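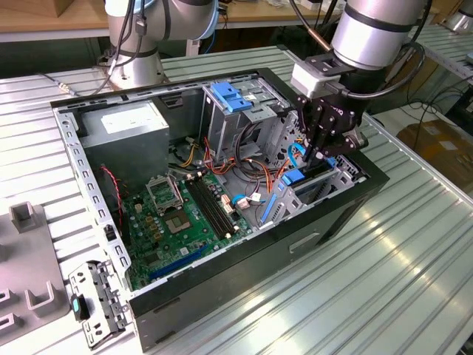
The craft supply trade in the Serdale valley has been built on small orders. A customer buys a spool of wire, a bag of glass beads and perhaps a sheet of gold paper, and returns a month later for more of the same. For the companies that serve home crown and headpiece makers, this pattern has shaped everything from the size of the shipping box to the hours of the telephone line.

Over the past several seasons the pattern has begun to change. Makers who once worked for their own mantels and for the occasional gift are now supplying theaters, school pageants and holiday markets. Their needs are larger, and their standards are stricter. A crown that will sit on a shelf may be held together with a dab of glue. A crown that must survive 8 performances on the head of a restless child may not.

Zaugg, which began as a button wholesaler and moved into jewelry findings and millinery wire, was among the first suppliers to respond. Its catalog now lists more than 4,000 items, and a growing share of them are intended for structural work: covered wire in heavier gauges, woven bands, padded linings and small cast ornaments with proper stitching holes. The company reports that its lining tape, introduced as a minor line, is reordered more often than any of its decorative trims.

Linings deserve the attention. Experienced makers agree that the inside of a headpiece determines whether it will be worn. Velvet ribbon remains the traditional choice and is still preferred for formal pieces. Wool felt is warmer and more forgiving of uneven stitching. Cotton batting under a plain bias strip is the least expensive method and, for children's work, often the best one, as it can be removed and washed.

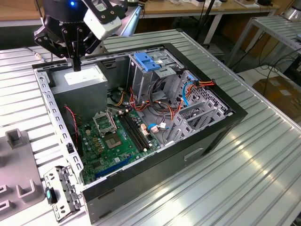 The gripper above the open tower, with the power supply directly below.

The revival of vintage materials has been equally significant. Old sheet music, lace collars, single earrings and broken brooches have long been the raw material of the assembled crown. Demand has pushed prices upward at estate sales, and a box of mixed costume jewelry that once went unsold may now draw several bidders before the doors have been open an hour. Buyers are advised to examine such lots carefully. Pot metal becomes brittle with age, and foil-backed stones lose their shine if they have been stored in a damp room. Neither fault can be repaired at reasonable cost.

Reproduction goods offer an alternative. Cosell, a maker of stamped brass ornaments, produces leaves, stars, bees and fleurs-de-lis from dies based on older patterns. The pieces are supplied raw, without lacquer, so that the maker may darken or gild them as desired. Raw brass also accepts solder readily, an advantage for those who prefer a joined frame to a wired one. Makers who do not solder will find that a wrapped joint, drawn tight with flat-nosed pliers and finished with a drop of clear cement, is sufficient for all but the heaviest designs.

Paper crowns occupy a place of their own. They are inexpensive, light and quickly made, and they have introduced many beginners to the craft. The October workshop held each year in Serdale is devoted almost entirely to paper, and attendance at the most recent session reached 200. Participants cut their bands from card stock, reinforced the points with a second layer, and applied glitter, tinsel and printed scraps according to taste. The finished crowns were displayed along the hall's front windows, and 53 of them were later given to the library for its story hour.

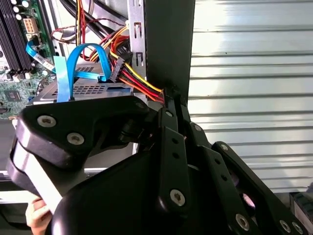 Storage is a subject on which the workshop's printed notes are especially firm. Paper crowns should be kept upright, stuffed lightly with acid-free tissue and placed in a box deep enough that the lid does not touch the points. Wire crowns may be hung from a peg, provided that the peg is wide and padded. Glitter should be sealed before a piece is put away — a light coat of matte spray is adequate — and no crown of any kind should be left in a sunny window between seasons.

The question of display has prompted some invention. Prurketus, a line of turned wooden stands first sold at holiday markets, offers a simple post with a domed top in three heights. The tallest will hold a full-sized theatrical crown clear of the table. The smallest was designed for dolls and carved figures, and it has found favor with makers who produce miniature crowns for ornaments, candlesticks and the necks of bottles.

Miniature work calls for some adjustment in method. Beading wire replaces millinery wire, seed pearls replace larger beads, and the band is best formed around a thimble or a length of dowel. Glue should be applied with the tip of a pin. Makers accustomed to full-sized pieces often find the first attempt slow, though the materials for a small crown cost very little and a spoiled one is easily taken apart and begun again.

Suppliers expect the coming season's orders to favor muted metals, undyed ribbon and dried botanicals, with pearls holding steady. Zaugg has already enlarged its stock of preserved fern, and Cosell is preparing a new oak leaf in two sizes.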